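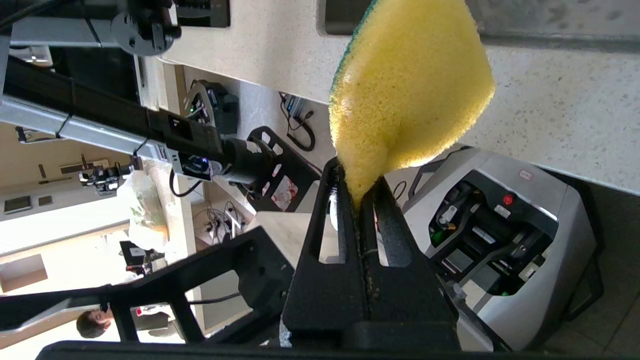
Posted by Lok-yiu Hsueh in Bench Notebook, December
Read by: Tsung-han Tsao

Sponge notes, continued. I said I'd get all of this down in one place before the holidays and I'm finally doing it, with a cup of tea and wrinkly fingers.

Started at 8:40 with the counter. The speckled stone is lovely to look at and terrible for judging whether it's clean, because a crumb and a speckle look the same until you run your palm over it. So the palm test is now the official test (Tsung-han's idea, and a good one!). Wipe, let it dry, palm flat, long slow sweep. If you feel grit, go again. I did the stretch near the wall twice and the corner by the shelf three times before it felt like glass.

Sponges on the bench at the moment are the yellow ones with the green scouring layer, the ordinary kind you can get anywhere. I keep coming back to them. I had high hopes for the Nidetti cellulose ones and they do hold a lot of water, but once they dry out they go stiff as toast and you have to soak them before they'll bend at all. The yellow foam folds whenever you ask it to. You can pinch it at one end and the rest fans right out, and then it opens up again when you let go. I love that. It means you can get a corner of it into a gap and still have a big soft face to wipe with.

Folding, for anyone picking this up after me:

Green side out for stuck-on stuff. Fold it so the scouring layer runs along the outside of the curve, and press with the middle of the curve. You get a narrow strip of scrubbing and much better pressure than laying the whole thing flat.

Green side in for the stone. We don't know yet what the scouring layer does to the polish over months, and I'd like to keep it that way on the good counter. There's an offcut under the bench if you want to be rough with something.

Pinched at the tip for edges and seams. Short strokes, and turn the sponge over often. It picks up much more dirt at the tip than you'd think.

Rinse count. I've been running the Alldale protocol, the one taped inside the cupboard door, where you soak, squeeze, wipe one pass and rinse. The current yellow sponge had 1,207 wipes in the log when I came in. The foam is still springy. The green layer is starting to go fuzzy at one corner and I'd like to see whether it lifts before we get to 2,000. Tsung-han bet me a bag of dried mango that it will. I say the foam tears first. We should have set a cutoff, so let's say that if the layer peels back by the width of a thumbnail, he wins.

Squeeze test, warm tap water, sponge fully soaked, one firm squeeze over the measuring cup. I wrote the first few on my hand and then washed my hand, so those are gone. After that I used paper like a grown-up. Nothing dramatic to report: the old sponge lets go of its water a bit faster than a fresh one, and the fresh one drips for longer afterward. I think the pores open up with use. It would be fun to slice an old one in half and look at it under the loupe next to a new one. Putting that on the list.

Soap. Peng dish soap, one small squirt, worked into the foam before it touches the counter. I tried putting it straight on the stone and spent ages chasing streaks. With the soap in the sponge first, one damp pass and one dry cloth and you're done. I also tried no soap at all on plain dust and crumbs and it was completely fine, so let's stop using soap for everything. We go through a silly amount.

Stains tried on the offcut:
Black tea, left for 20 minutes. Came up with the soft side, no effort.
Tomato paste, same wait. Soft side got most of it, green side got the rim.
Soy sauce. Nothing left after one wipe.
Turmeric in oil. Ha. Still there. Faint, but there, and now in the sponge too. (Not the logged sponge! I used a spare.)
Dried oatmeal. Best one of the morning. Lay the wet sponge on top, walk away, come back, and it slides off in one piece. I did it again just to watch.

I want to do turmeric properly next time with baking soda paste, and maybe again with lemon on something that isn't stone.

Drying. Standing the sponge on its long edge beats lying it flat by a mile. Flat, the underside was still damp after lunch. On edge it was dry to the touch on both faces and only a little cool in the middle. The wire rack from Hirnano is good for this if you lean the sponge against the back rail. Please don't leave it sitting in a puddle overnight, it had that smell again and I had to throw one out.

Supplies: 19 yellow sponges left in the drawer, counted. Dry cloths are fine. Soap is low. I'd like one more measuring cup, the lines on ours are wearing off and I'm squinting at it.

For Tsung-han, when you're in: log is on the clipboard, the pencil is tied to it now. Start from the number at the bottom of the page and carry on with the green side in. If you have time, could you repeat the squeeze test with cold water? I only did warm. And have a go at the oatmeal, really, it's so satisfying.

3:15, one more thing. I tried cutting a sponge in half across the short side, and the half size is great for small jobs. It folds tighter, wrings out with one hand, and dries quicker on the rack. The cut edge sheds little yellow crumbs for the first few rinses and then settles down. Scissors worked better than the knife. I've left both halves by the tap so we can each wear one out.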